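Lecture 7 — Learning from hand-held gripper demos

Lamont course notes, 31 July 2018

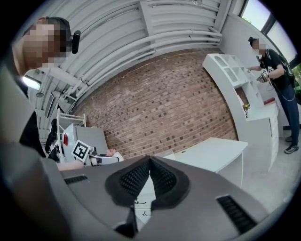
Fig. 1. View from a hand-held gripper during collection. Second operator at the shelving, right, also with a gripper; marker on white box, left.

Recap from last time: teleop gives clean joint data but slow, and you need the arm in the room. Hand-held = no arm while recording. Person carries the tool, does the task, camera rides along. Action labels come from the tool pose + finger opening.

Why the view matters — policy only ever sees what the tool camera sees. Same camera mount at training and at test, otherwise the offset is wrong and everything downstream drifts. Wide lens: straight things bow (look at the ceiling ducts in Fig. 1). Calibrate BEFORE cropping. Several of you did it the other way round in the June homework.

Pose recovery, short version:
1. map the room first, slow pass
2. localize each demo against the map
3. fiducial marker fixes scale and ties sessions together
4. throw out demos where tracking is lost

Step 4 costs more than people expect. Jiston set: 3,000 demos recorded, 19 percent dropped. Mostly fast wrist turns and blank walls. Brick is good, lots of texture. Plain white furniture up close is bad.

Result to remember (Wulto policy, shelf placing, 70 trials per condition): trained in one room, fell apart in the second room. Same number of demos spread over 7 rooms held up much better. So variety of rooms beats more repeats of the same motion, at least for this taks. Not shown for contact-heavy stuff — open question.

Timing: camera and finger width are seperate streams. Check latency on both, then shift. Don't assume zero.

Reading: Savdale report, sections on tracking loss and latency. Skip the appendix.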